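The Case for the Unsorted Bin
by Bartosz Jasińska

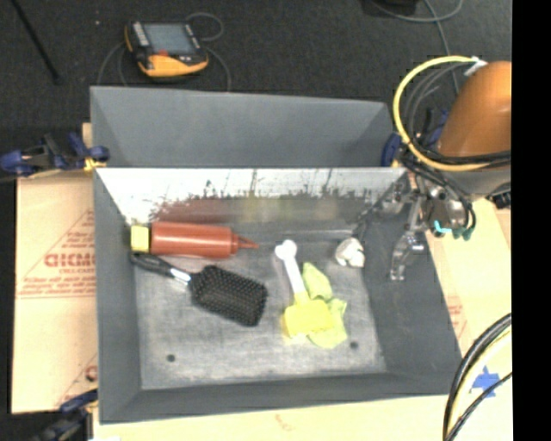 OPINION / STORAGE

A squeeze bottle, a paddle hairbrush and a long-handled tool with a yellow head share one gray bin. Most storage guides would count that as a failure. I don't.

The usual advice is one category per container. It works for stock that moves in batches. It works poorly for household goods, which arrive one at a time and leave the same way. When I reviewed the intake sheets at Clelov last September, 292 of 1,274 items had been assigned to a category that held no other item. Each of those categories had a label and a shelf position. The shelf space was mostly air.

An open bin with sloping walls solves part of this. Things slide toward the floor and stay visible from above. A brush lying bristles up can be identified at a glance, and so can a bottle on its side. Depth is the limit – once items lie two layers deep, the lower layer is lost and the sorting argument wins.

Gilles Courtois objects that mixed bins wear faster, and he is right that hard handles scuff metal. Scuffed metal still holds a hairbrush. I would replace a bin for a split seam or a sharp rim, never for its finish.

My rule is a single layer, no lids, and soft items kept off to one side where they don't cover anything smaller.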